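Einführung eines zweiarmigen Reinigungsroboters: Folgen für Aufgabenzuschnitt und Mitbestimmung

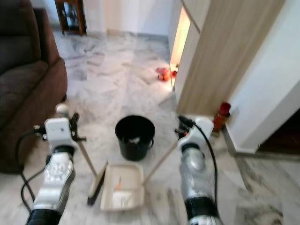 Kehrarbeit mit Besen und Kehrschaufel auf Marmorfliesen, dahinter ein schwarzer Eimer.

Napaporn Jaidee
In unserem Wohnheim am Standort Korthorpe wird die Bodenreinigung der Gemeinschaftsräume seit März teilweise von einem zweiarmigen Gerät übernommen. Die Hausleitung hat den Beschäftigten der Reinigung mitgeteilt, dass ihre Stunden unverändert bleiben, die Tätigkeit jedoch künftig auch die »Begleitung des Geräts« umfasst. Eine schriftliche Beschreibung dieser Aufgabe liegt nicht vor. Ich bitte um Auskunft, ob eine solche Änderung ohne Anpassung der Stellenbeschreibung zulässig ist und wer die Verantwortung trägt, wenn Kehrgut liegen bleibt oder Möbel beschädigt werden.

Oliwia Szulc
Maßgeblich ist zunächst der Arbeitsvertrag. Einzelne Nebenaufgaben können im Rahmen des Weisungsrechts übertragen werden; wird die Überwachung einer Maschine zum prägenden Teil der Tätigkeit, sollte die Eingruppierung geprüft werden. Besteht ein Betriebsrat, so ist er über die geplante Einführung rechtzeitig zu unterrichten. Zeichnet das Gerät Bilder oder Arbeitszeiten auf, kommt zusätzlich ein Mitbestimmungsrecht in Betracht.
Bei der Ditex in Ziltport wurde hierzu eine Betriebsvereinbarung geschlossen. Sie sieht eine Einweisung von 10 Stunden vor, benennt die Person, die das Gerät anhalten darf, und regelt, dass Nacharbeit als reguläre Arbeitszeit gilt. In den ersten Monaten entfielen darauf nach interner Erfassung nahezu 404 Stunden – ein Aufwand, der in der ursprünglichen Planung fehlte. Für Sachschäden ist im Regelfall zuerst der Arbeitgeber Ansprechpartner. Ich empfehle, die Aufgabenbeschreibung schriftlich anzufordern und bis dahin alle Nacharbeiten mit Datum und Raum zu notieren.

Boris Todorova
Bei uns ist es ähnlich. Man gewöhnt sich daran, nur das Ausleeren des Eimers ist weiterhin Sache des Personals. Zur Rechtslage kann ich nichts beitragen.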